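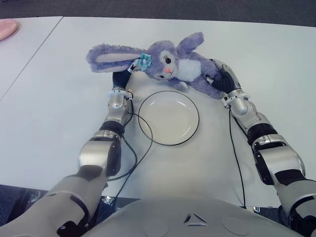 Spring-clean of the toy shelf at Clitholm, finally got round to it in October. Everything soft came out, got checked over and sorted for the Prutberg swap table. 108 toys on the list this year, up from last June, and 13 of those are rabbits. The purple one with the teal flower by her ear is a favorite, pink lining in the long left ear, little lashes, white fluffy chest. Li wants to keep her back for the reading corner. No decision yet. Seams on the rabbits get checked first, ears second, as that's where the stuffing always goes. Loretta Delacroix has the mending basket, so anything with a loose eye or a split goes to her pile, not the swap box pls.

Posted 21 October 2019, more to come when I get a minute.

Still needed: purple thread, small buttons, two more boxes with lids. Tags too, the tie-on kind. The stick-on ones fell off last time and we had to price half the bears again. Grarnurstead folks, you can drop off at the side door untill 2, later than that ring first. 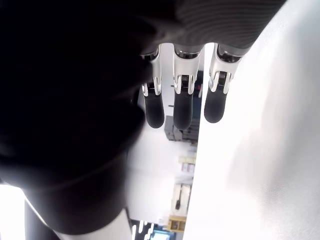

White surface on the right, black fingertips hanging down beside it. Sorting day, Clitholm.

Bears and the knitted stuff next. Dont send any more jigsaws!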